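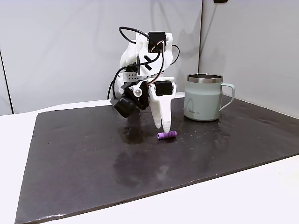 Section 3. Your first tabletop chore

By the time you reach this section the arm is bolted down, the Stokik software is running and you have been through the homing routine in Section 2. Now comes the good bit! We are going to ask the machine to tidy up after somebody's tea break, and find out how much of that job it can do today.

Keep your hopes sensible and you'll have a lovely afternoon. In our workshop at Kostcombe the arm can pick up a small, soft thing and put it somewhere else, over and over, with very little fuss. Clearing a whole kitchen table is another matter. Mugs are hard (handles point every which way), shiny surfaces are harder, and anything with liquid in it should stay with you for now.

Before you start

Lay a dark mat on a pale table. The software finds edges by contrast, and a mat also stops round things rolling away.

Choose one soft object, such as a bit of foam tube, and one rigid one, such as an empty mug with a handle. Leave a hand's width between them.

CAUTION: Keep fingers, sleeves and hair out of the work area whenever the servos are powered. The gripper does not know you are there.

3.1 Picking up the soft object

1. Switch on the servo supply and wait for the fingers to open fully.
2. Check that every cable has enough slack to follow the wrist through a full turn. Loops that sit high are fine. Anything pulled tight needs re-routing now.
3. Lay the soft object on its side on the mat.
4. In Stokik, open Chores, then Tidy, and choose Single Item.
5. Press Preview. The arm travels above the object without gripping it.
6. Lower the wrist in small steps until the fingers sit either side of the object.
7. Press Close, then Lift.

Note: If a fingertip comes down on top of the object, press Stop, raise the wrist and turn it a little before trying again. Everyone gets this on the first go. Niall Urquhart, who wrote the grip routine, still gets it on bad mornings.

3.2 Moving on to the mug

1. Make sure the mug is empty.
2. Turn it so the handle points away from the gripper.
3. Choose Rigid Item and set the grip force to 2.
4. Preview, lower and close as before. Lift only a finger's width until you trust the hold.

CAUTION: Never use this section with hot drinks, glass or knives.

Note: Glare confuses the depth reading. If the preview drifts, wipe the mat dry and move your lamp.

3.3 So, can it do the chores?

A few of them, slowly, and we think that's thrilling! Valeriano Ibarra has run 3,000 lifts on the Lennox arm with soft items, and putting things in a box is now a job we happily leave to it. Washing up, wiping down and folding still belong to people. Section 4 covers sorting into two boxes, where the fun really begins.

Last updated: May

Varketti, Kostcombe | Contact us | Copyright Varketti | Back to top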